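Learning chess at 66, and loving it

I have wanted to learn chess properly since I was about nine, when my uncle showed me how the knight moved and then got called in for his tea before he could explain anything else. So for most of my life I knew exactly one piece. Then in January my neighbour Piyumi Khan mentioned she went to a chess evening above the Zumley café every Thursday, and would I like to come along? I said yes before I'd thought about it, and I am so glad I did!

I was the only beginner that first night and I lost all my games, one of them in 4 moves. (Yes, that one. Everybody falls for it once, I'm told, though I managed it again the week after.) What surprised me was how much fun it was to lose. You get to the end and the other person says, "Look, if you'd brought your bishop out here instead," and they put all the pieces back from memory and show you, and there's a whole other game hiding in there that you walked straight past.

My teacher, if she'll let me call her that, is Godelieve Van der Linden. She plays very slowly and drinks an enormous amount of peppermint tea, and she gave me the best advice I've had so far, which was to stop learning openings. I had bought a fat second-hand book of them and was trying to memorise the Sicilian on the bus. She told me to put it away until summer and do endings instead, with hardly anything on the board. King and pawn against king, over and over.

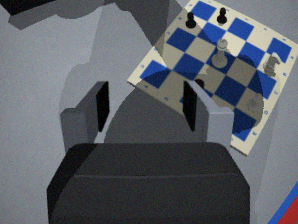
I thought it would be dull and it's the most gripping thing! With so few pieces left you can see what each one is for. There's an idea called the opposition, where the two kings stand facing each other with one square between them and whoever has to move must give way. It took me three evenings to get it. When it finally clicked I was at the kitchen table by myself and I said "oh!" so loudly the dog got up.

Since then I've been doing a few puzzles with my breakfast. I aim for five and usually finish three, and the rule I've set myself is no touching the pieces until I've found the whole answer in my head. I'm hopeless at this. I see the first move, get excited, and forget that the other side is allowed to reply. But I'm a bit less hopeless than I was in the spring, and last week I spotted a fork in a real game — knight attacking king and queen together — and had to sit on my hands so as not to give it away.

I still lost that one, by the way. I won the queen and then left my own rook hanging two moves later. Piyumi was very kind about it and bought me a flapjack.

If you've been putting it off because you think you're too old, or that everyone there will be terrifying, do go and find a club. Ours has schoolchildren, a retired bus driver and a couple who only ever play each other. Take a pencil for writing your moves down, because the ones in the pot never work. Next on my list is rook endings, and Godelieve says those will keep me busy until Christmas.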